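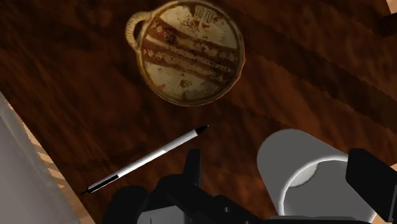
Re-oiling a dark table top without stripping it: is it possible?

Tastdale Woodcare Board > Finishes > Oils and waxes

grainline_9
Dining table, dark brown, strong grain. It was finished with Grurkix hard oil before I bought it and has had no attention for 3 years. Water used to bead on it. Now a drop sits for a minute and leaves a dull mark. I want to put fresh oil on without going back to bare timber. Grurkix say on the tin to abrade with 300 grit and wipe on a thin coat. Has anyone done this on a dark top, and did the colour stay even?

mortice_and_tea
Yes, twice. Wash it first with a weak solution of soap flakes and leave it overnight. Then 300 grit by hand, with the grain, light pressure only. Vacuum, wipe with white spirit, let that flash off. Oil on, wait 12 minutes, take all of it off again with a lint-free cloth. Colour came out even both times.

Enow
I would not use soap before oil. Soap flakes leave a film and the new coat has to bond through it. White spirit alone removes grease and old wax. If the top has ever been waxed, soap will not shift it anyway.

mortice_and_tea
The film is what the abrading removes. I have had no adhesion trouble.

Enow
Two tables is a small sample. I have had to scrape back a worktop that was soaped monthly, and the new oil stayed tacky for 9 days.

pipsqueak_lathe
Tacky oil usually means too much oil. How long did you leave it before wiping off?

Enow
Twenty minutes or so. Possibly too long in a cold workshop, I accept that. I still skip the soap.

grainline_9
Is the colour already in the wood, or in the oil? I have no idea whether it was stained. If there is stain under there I assume 300 grit could cut through it at the edges.

Yadav
That is the question to settle first. Turn the table over and compare the underside. If the underside is much paler, assume stain and stay off the arrises completely. If it matches, you have some margin. Either way, test on the inside of a leg.

grainline_9
Underside is paler, but it has not had any oil or daylight either.

Yadav
Then wet a patch of the underside with white spirit. It shows you near enough what clear oil will do to the colour. If it is still well short of the top, treat it as stained.

grainline_9
Done. Still clearly paler. Stain it is.

mortice_and_tea
In that case swap the paper for a grey abrasive pad. It keys the surface and takes off very little.

pipsqueak_lathe
Agree on the pad. Disagree with anyone about to suggest the tinted version of the oil. It builds up in the open grain and you get streaks that were not there before.

Enow
I was about to suggest it. On the legs only, where the wear is.

pipsqueak_lathe
Legs, fine.

grainline_9
Plan is grey pad, white spirit, one thin coat of clear, no soap. How long before things can go back on it? We use it for every meal.

Yadav
Dry to the touch by the next morning if the room is heated. Full cure is longer, so no hot dishes without a mat and nothing unglazed left standing on it. Unglazed bases hold damp and will ring a fresh finish. Lay the used cloths out flat outdoors to dry. They can catch fire if left in a heap.

grainline_9
Noted. I will do it in December when the heating is on all day.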